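# Board Marker AWMY 230, Orange-Red Cap

I've been through a lot of whiteboard markers, and this is the one I keep putting back in the catalog. It's a plain white-barreled marker, easy to spot in a crowded drawer, and it writes a good solid line from the first stroke! 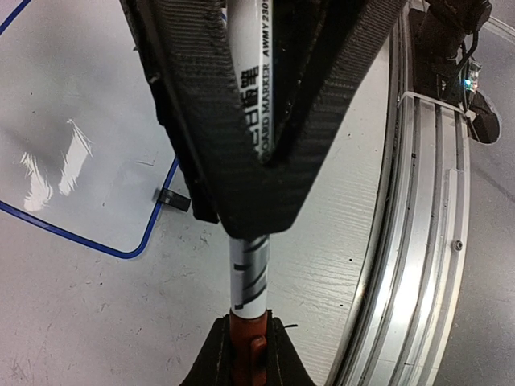
*Page last changed: August 14, 2020*

The barrel says BOARD MARKER in black capitals, with the code AWMY 230 next to it, and lower down there are diagonal black stripes. Check the code when you reorder, as we carry other white-barreled markers and they don't share caps.

**Item no.:** 945
**Sold as:** box of 4, or classroom carton of 27
**Cap:** orange-red, push-on
**Surface:** glossy whiteboards, lap boards, glass

It's at its best on small glossy boards, the kind you keep flat on a table and pass around. The tip glides, the line stays even when you write fast, and a dry cloth takes it off (a felt eraser works too, but shake the dust out first). On older boards with a worn finish you may see a faint shadow. Our Talow board spray clears it.

Imani Rosenthal has used one carton for almost 2 terms of evening math classes and tells us she still has a few left. I was happy to hear that, given how hard her students press!

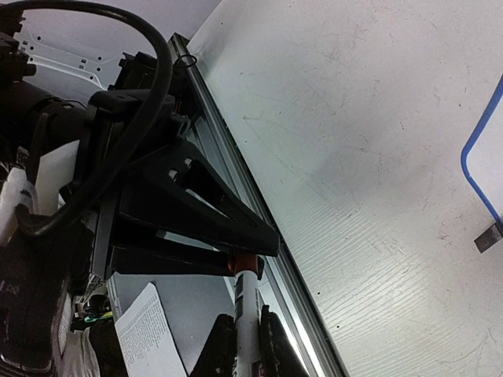 Her one complaint was about caps left half on overnight, and she's right, push until you feel the click. A marker that has gone pale will often come back if you cap it and store it tip down until morning. If it doesn't, send it back with the order slip and we'll swap it.

**Goes well with**

- Guller pen cup, weighted base
- Dorkow lap board, blue edging
- Talow board spray, small bottle

Not for paper or fabric. The ink will come out of most cotton if you get to it quickly, but please don't test that on a good shirt.

Questions about carton orders go to Simone Lacerda at the order desk. School accounts are handled by Pejman Moradi.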